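Notebook, June – rehab load tracking, Ilwood first team

Third week of the vest trial and I'm still not convinced. Silvana Guerra wants a yes or no on the Plonine vests before preseason, and what I have is five players, one of them barely jogging, and a pile of numbers that agree with each other only when the session is easy.

Pulled the hamstring group this morning, 1,856 rows after dropping the warmups. Top speed looks fine. Hard braking is a mess – the same drill, same player, and the count doubles from one day to the next. Furstead say that's the player, not the vest. Maybe. They would say that.

Rawashdeh's readiness score is worse. It had our left back at "green" on the day he pulled up in the 10-meter shuttles. I asked what goes into the score and got a brochure. 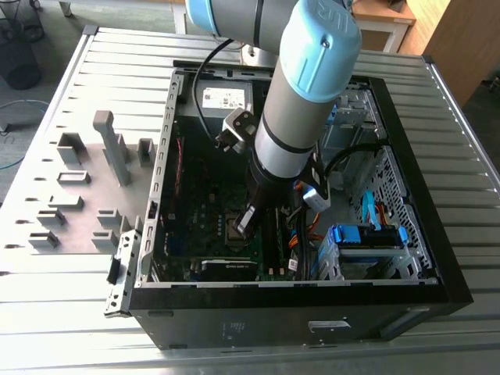 Can we use the score to clear a player for full training? Only as a footnote. The physio's strength test and three clean sprint sessions still decide it, same as last season.

Left to do:
– swap vests between two healthy players and repeat the shuttles
– time the sprints by gate as well, so there's something to argue with
– ask Silvana who signed off on the braking threshold, I can't find it written down anywhere

The center half says his hamstring feels great. He said that in the spring too. Holding him at 3 sessions a week until the gate times are in, whatever color the app gives him.

Last updated: June, 4:10 pm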